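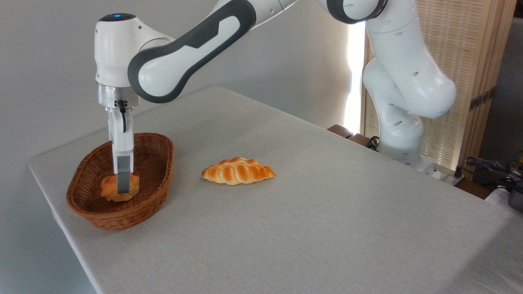
Course pages > Textiles & Household > Unit 2 > Handouts
Search this site Go
Syllabus Readings Handouts Labs Contact

Unit 2 handout: willow, from bed to basket
N. Beddoe. Notes typed up fast before class, check against your own.

Willow basics
- Cut when dormant, leaves down. December is the usual start here, done before buds swell.
- One-year shoots = rods. Older wood too stiff for weaving, ok for handles.
- Grade by length after cutting. Stand the bundle in a barrel, pull the tallest first, keep going down.
- Grondgate bed (the one we visit): 3,000 cuttings planted, 700 lost the first summer. Weeds, mostly. Corina Ardeleanu now mulches every row.

Brown / white / buff. KNOW THESE
Brown = bark left on, dried. Longest soak.
White = stood in water till spring so the sap rises, then peeled. Short soak.
Buff = boiled with bark on, then peeled. Tannin from the bark stains the rod, hence the color.
People mix up brown and buff every single year. Brown has bark. Buff doesn't.

Soaking
Depends on thickness, water temp, age of rods. No fixed number. Test: bend the butt end round your thumb, if it cracks put it back. After soaking wrap in a damp towel overnight (mellowing). Don't leave white rods wet for days, they go slimy and mold.

Parts of a round or oval base
Sticks, slath, pairing. Oval slath has long sticks one way, several short ones across. Oval bases twist if you pair in one direction only, so switch to reverse pairing partway. Safta Bucur's rule: half and half, then stand on it.

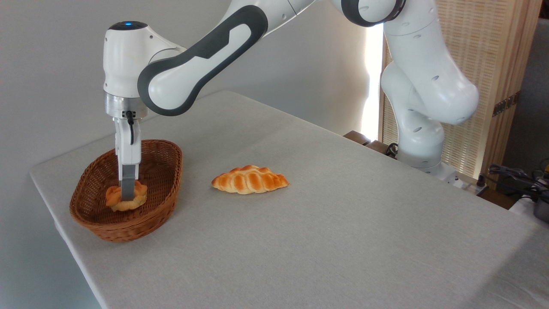

Fig. 1. Brown woven wicker basket on a cloth-covered table.

Sides
- Stakes go in beside base sticks, prick up with a knife point, tie at top.
- Upsett (waling) sets the shape. Bad upsett = bad basket, can't be fixed later.
- Randing: one rod at a time, in front of one, behind one. Wants an odd number of stakes if you use a single continuous weaver. 23 works, 24 doesnt.
- French randing: a weaver for every stake, even number fine.
- Rap down every few rows. Keep siding level, measure in four places.

Border
Three-rod plain is on the practical. Re-damp the stakes first!! Most cracked borders are dry stakes. Practice on the sample boards befroe you try it on your own piece.

"Wicker" is a technique word, by the way. Could be willow, rattan, reed, even twisted paper. Say the material if you know it, say wicker if you don't.

For next class
Read the Dorin Vlad chapter, skip the part on chair seats. Bring side cutters, bodkin, a towel. Akua Korletey has spare bodkins, ask before we start. Sample boards due at the end of lab.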